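Fandley: cuánto cuesta de verdad una segunda celda

Lena Jabłońska lleva el presupuesto de equipos de Fandley. En febrero cerró la solicitud para ampliar el área de montaje ligero con otra estación de dos brazos.

«El precio de los brazos es la parte fácil», explica. «En la primera compra dejamos fuera el cableado, las pinzas de repuesto y las horas de ajuste. Fueron 61 horas que salieron de mantenimiento».
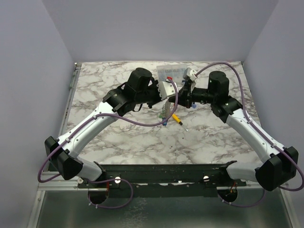
La nueva partida reserva 12 jornadas para la puesta en marcha y cuatro juegos de dedos por celda. Jabłońska pidió ofertas a Truden y a Malinowski. La primera incluía la formación; la segunda, un plazo de entrega de ocho semanas. «Comparamos el coste a tres años, con recambios. La diferencia inicial desaparece casi por completo».

También se presupuestan aparte los cables de los módulos montados junto a las pinzas. «Van sujetos al brazo y se doblan con él. Los tratamos como consumible».
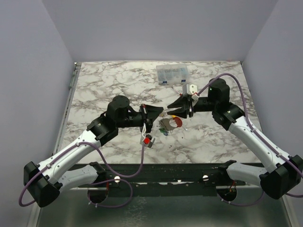
Calendario y repuestos

Lena Śliwiński, de compras, fijará el pedido cuando Fadach confirme el suministro de conectores. «Sin esa fecha no firmo», dice. La instalación está prevista para un martes, con la línea parada desde el turno de mañana.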